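Notebook, April – scenery add-on for the flight sim, Plara island strip

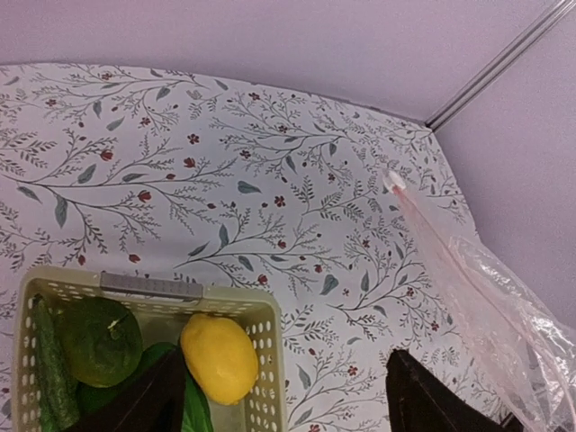
Big step forward tonight! The Plara strip finally loads with its own ground textures and the mesh doesn't tear at the shoreline anymore. I'd been fighting that seam for ages, and it came down to two tiles with the same priority number (my own fault, I copied the block and forgot to bump it). Next up is the vegetation layer. I want the scrub along the north side to look drawn by hand from pattern altitude, with long thin branching sprays and little dots of dark red, a lot like the floral paper here, all gray-green twigs and small red blossoms on white. If I can get that kind of spacing, with the red scattered evenly and never in clumps, it should read well from up to 2,000 feet and still hold together on short final.

Elevation: I set the threshold at 242 feet and the far end a touch lower. The slope shows up nicely now. Landing uphill you really do have to add a bit of power in the flare, and taking off the other way is a hoot. Ladi Mohammed flew it with the Pollent twin and floated nearly the whole runway on his first try, then put it down perfectly on the second. He says the slope feels right but the bump where the taxiway joins is too sharp. Agreed. Need to smooth three or four mesh points there.

Approach start positions: added a custom one on the left downwind at 65 knots for the light stuff. The stock long final puts you behind the ridge, same old problem, so I made a second start point over the water where you can see the strip right away. Love this one. You come in over the bay, the ridge slides off to the right and there's the runway!

Frame rate: fine with the buildings on, poor with the trees at full density. 411 tree objects in the first test patch and I felt it right away in the turn to base. Try again with fewer trees and more flat scrub. Adaeze Odukoya thinks I should bake the far ones into the texture and only keep real objects near the apron. Will test both ways and write down the numbers this time.

Sounds: the Stastetti wind pack works over the ridge but cuts out hard at the edge of its zone. Overlap the two zones a little?

Still to do
– night lighting, nothing placed yet except the windsock
– rename the hangar files before I share anything (two of them still say Nwankwo, from the older field)
– taxiway bump
– check the right traffic pattern on runway 27, the AI planes turn base way too early
– ask Ladi for his joystick curve, mine is twitchy near center

10:40 pm. One more circuit with the weather turned up. Crosswind from the left, gusty, went around once and got it down on the next try. Great little strip. Saved everything to the second drive as build 6.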